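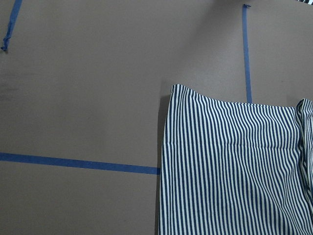

Figure 2. Striped fabric on a matte surface marked with strips of blue tape.

3.2 Fabric handling and the judgment of stripe contrast

The second part of the study asked how people judge the contrast of striped cloth when the cloth is not hung but laid flat. In shops and homes, most fabric is seen in this position at least once before it is bought or used, and yet the earlier work on visual comfort has mainly used printed charts fixed to a wall. Tran and Lyons have argued that a chart gives a cleaner measurement. We agree with this, but a clean measurement of a chart does not tell us much about a curtain or a tablecloth.

Navy and white was chosen as the main pair of colors (Figure 2). In the first round of interviews, held in January, it was the pair that participants named most often when they were asked to describe "a normal stripe". A softer pair, gray and cream, served as the comparison. Both cloths were supplied by Lellard and were washed before use, so that the stiffness of the new finish would not influence the answers.

Each participant viewed the cloths under even light and gave a rating on a scale with 11 steps, from "very calm" to "very disturbing". The same cloth was then folded by the participant, and a second rating was given. No time limit was set. Two participants asked to change their first rating after they had seen the folded cloth; we kept the original value in both cases and recorded the request in the notes.

The ratings for navy and white were higher than those for gray and cream, as was expected. More interesting for us is the effect of folding. When the stripes no longer ran in one direction, several participants described the cloth as "busy" or "tiring", although the colors were the same. Sorensen reported a similar complaint with wallpaper samples, but he did not treat it as a separate effect.

One limitation must be mentioned. The width of the stripes was not varied in this part, and therefore we cannot say whether a narrow stripe would give the same result. This question is taken up in Section 3.3.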